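Gutstead 工作機械・ロボット相談室 > トラブル・安全

手持ちグリッパーの開き幅が勝手に跳ねます。よりによって刃物をはさんでいるときに

投稿:からまわり工房
2024年6月30日

四月から、両手に一本ずつ持つタイプのグリッパー(Haritano、二台)で作業の記録をとっています。人間が手で動かして、その動きをあとでアームに真似させるという、よくあるやつです。収録ソフトはProstettiを使っています。

困っているのは片方の開き幅の値です。菓子の袋をつまんで仕切りのあるトレイのほうへ動かす、くらいの作業ならきれいな線が出ます。ところがナイフを片方からもう片方へ持ち替える作業になると、受け取る側の値が一瞬だけ全開まで跳ねて、すぐ何食わぬ顔で戻ってきます。指そのものは開いていません。私がレバーを握ったままなので、これは確かです。データの上でだけ、私は刃物を盛大に落としていることになっています。

人間が持っているうちは笑い話ですが、アームがこの記録を真に受けて、受け渡しの最中に指を開くように育ったら笑えません。収録したのはほぼ4000本で、ざっと検索をかけたら跳ねているものが700本ありました。検索をかける前の自分に戻りたいです。

もう一つ、こちらは不具合というより不安のほうで、そもそもナイフの受け渡しをこの道具でやっていいのかどうか。指の内側はフォームのパッドで、袋をつまむには具合がいいのですが、薄い刃をはさむと、にゅるっと回ることがあります。回った先には自分の手がいます。

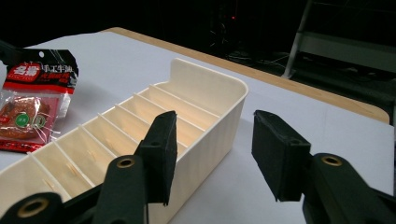
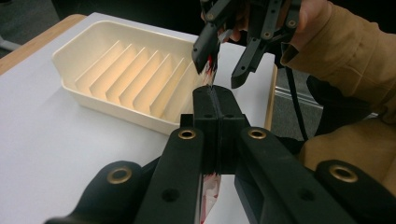
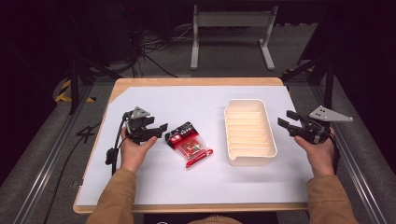 試したこと

・受け側と渡し側を入れ替えた。跳ねる側は変わらず、同じ個体がどちらの役でも跳ねる。ただし受ける役のときのほうがずっと多い。
・Prostettiの平滑化を最大にした。跳ねはなだらかな丘になった。問題が美しくなっただけだった。
・開き幅の再校正。校正直後は自信満々の値を出し、二、三本目の収録でもう跳ねた。
・電源の入れ直し。儀式として。
・同じ棚にあったHegartyのハブにつなぎ替え。変化なし。

メーカーには問い合わせ済みで、「ご使用環境をご確認ください」という返事をもらいました。環境は確認しました。部屋でした。

同じ症状を見た方はいますか。それと、700本は捨てるしかないでしょうか。

ねじ一本余り

ファームを最新にすれば直ります。

からまわり工房

最新です。念のため一つ戻してもみましたが、同じでした。

ねじ一本余り

ではたぶん静電気。

配線は裏切る

静電気を疑うのは、コネクタを疑ってからでも遅くないと思います。

うちでも同じ系統のものを使っていて、ほぼ同じ跳ね方をしました。原因は本体の後ろから出ているケーブルの根元でした。写真でもケーブルがグリッパーからそのまま下へ垂れていますよね。手を動かすと、ケーブルの重さと引っぱりが全部コネクタの一点にかかります。袋を運ぶ程度なら手首の角度はあまり変わりませんが、受け渡しでは片方を上から伸ばして下を向けるので、根元がぐいっと曲がる。そこで信号が一瞬切れて、ソフトが「値なし」を律儀に「全開」と解釈する、という流れでした。

確かめ方は簡単です。

1. 何もはさまずに指を閉じ、レバーを固定する。刃物は机に出さない。
2. 値を画面に出したまま、本体は動かさず、ケーブルの根元だけを上下左右にゆっくり曲げる。
3. 跳ねたら、その向きを覚えておく。受け渡しの姿勢と一致したら、ほぼ決まりです。
4. 跳ねなければ、次は指のリンクを手で軽くゆする。こちらで跳ねるなら、中の角度センサーの固定が緩んでいます。分解せずメーカーに送ってください。「環境」と言われたら、ゆすっている動画を添えると話が早く進みます。

3だった場合は、ケーブルを交換し、たるみを作ってから前腕に面ファスナーで留めます。たるみなしで留めると、今度は引っぱられる場所が変わるだけです。経験談です。あわせてProstettiの欠測時の扱いを「全開」から「記録停止」に変えてください。なぜ初期設定が全開なのかは、私も知りたい。

700本のほうは、全部捨てなくてもいいはずです。開き幅の生の値に欠測フラグがついていれば、その区間だけを抜き出せます。うちでは前後の値をつないで補うことはしませんでした。刃物の受け渡しで「たぶん閉じていた」を教材にする度胸がなかったので、該当する受け渡しは撮り直し、袋とトレイの部分だけ残しました。平滑化をかけて上書き保存してしまった分は、すみません、あきらめてください。

研ぎ係

跳ねの話は上の方にお任せして、刃物のほうだけ書きます。口調がきつくなったらごめんなさい。

フォームのパッドで刃の平らなところをはさむのは、回ります。押しつぶして支えているだけなので、刃先や柄に少しでも横から力がかかればそこが軸になります。二台で一本を持っている瞬間がいちばん危なくて、片方を動かせばもう片方のパッドの中でねじれます。慣れた頃に来ます。

やるなら、次の条件をのんでからにしてください。

・まず刃を落とした練習用の模造品で。形と重さが近ければ、動きの記録としてはたいてい足ります。
・本物でなければならない理由を紙に書けないうちは、本物を出さない。
・渡す側が柄でない場所をつかむ手順は組み直す。受け側が柄を取れる向きにする。
・握っている手には耐切創手袋。操作はしにくくなります。指がなくなるともっとしにくくなります。
・落ちたら追わない。受け止めようとしない。膝の上に刃物が通る座り方もやめて、机から体を離す。
・アームで再生するときは、最初の何回かは模造品で、人は柵の外。うちは速度を絞ったうえ、机の縁から800ミリ離れて見ています。

開き幅の跳ねが直るまでは、そのデータで学習したものに本物の刃を持たせるのも当然なしです。

からまわり工房

お二人ともありがとうございます。先ほど手順の2をやりました。根元を手前に曲げた瞬間、見慣れた全開が出ました。何度やっても出ます。部屋のせいではありませんでした。

ケーブルは注文し、欠測時の扱いは「記録停止」に変えました。平滑化して上書きした分が一部あり、どれだったかのメモがありません。これから探します。

刃物は箱にしまい、木を削って模造品を作ることにしました。削るのに刃物が要るので、そのときだけ出します。手袋はします。

ねじ一本余り

静電気の可能性も残ってはいますよ。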